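Kanberg Hand Gripper Kit, second version

A two-finger gripper that you hold in your own hand and build on your own table. Supplied as a kit of parts, with printed instructions in English and German.

The Kanberg is made for people who want to try gripping in the real home before they put a gripper on a robot arm. You carry it around, close the fingers on things, and learn very soon which things are difficult. Cloth is the most difficult of all, so we show it with clothing.

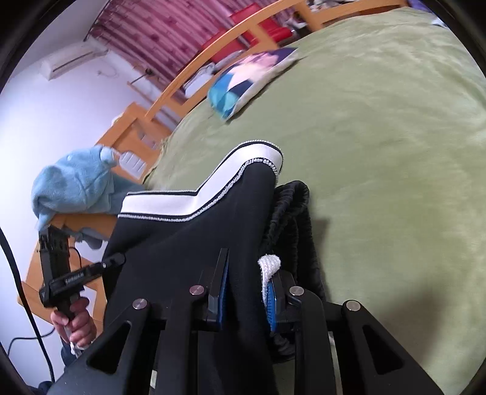
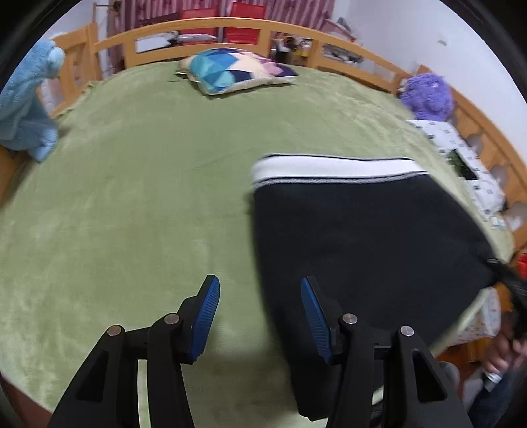 I started this design in a shared workshop together with Tracey Dobson, who had already made several grippers for small parts. The first version had flat fingers with a thin rubber skin. It was good for boxes and bottles, but a shirt slipped out as soon as you lifted it. We changed to fingers with ribbed pads, and the grip on soft fabric became much better. Please note that it is still possible to take two layers of cloth when you wanted only one. For this you need some practice, and no pad that we tested removes the problem completely.

What is in the box

Plates and linkage parts for both fingers, already cut and deburred
Ribbed finger pads, blue, one pair mounted and one pair spare
Pivot pins with washers
Handle, left or right hand (please choose when you order)
Screws, with 11 extra, as they like to fall on the floor
One hex key

Not in the box: thread lock, a small file, and the camera mount. The camera mount from Dallico fits on the top plate with two screws. Other mounts can be used if you drill the holes yourself.

Technical data

Weight when built: 454 g
Maximum opening between the pads: 137 mm
Drive: by hand, with return spring
Building time: one evening for a person who has built a kit before

Notes for building

Put in the pivot pins loosely at first. When all are in place, open and close the fingers 21 times and only then tighten. If you tighten too early, one finger will move later than the other and the pads will meet at an angle. A small angle can be corrected with the set screw under the pad. A large one means that a linkage plate is mounted upside down, and I have done this myself more than once.

Do not oil the pads. If they become dusty from blankets or fleece, wash them with warm water and a little dish soap and let them dry. Lint collects in the ribs, and an old toothbrush takes it out well.

For folding work at home, begin with trousers or shorts that have a firm waistband. Take the fabric a little below the edge and lift slowly. Thin knitted things come later. A bed is a better place to practice than a table, as the pads can push down into a soft surface and get under the fold.

Changes from the first version

The spring is softer. Ferdinand Auer used the old one for a whole afternoon of laundry and his thumb was sore the next day. The handle is also slightly longer, and the spare pads are now included in the price. Fingers from the first version do not fit on the new handle. Pads do.

Delivery

Kits are packed by hand in small groups. The next group is planned for January. If you need only pads or pins, write "spare parts" in the subject of your message and tell us which version you have.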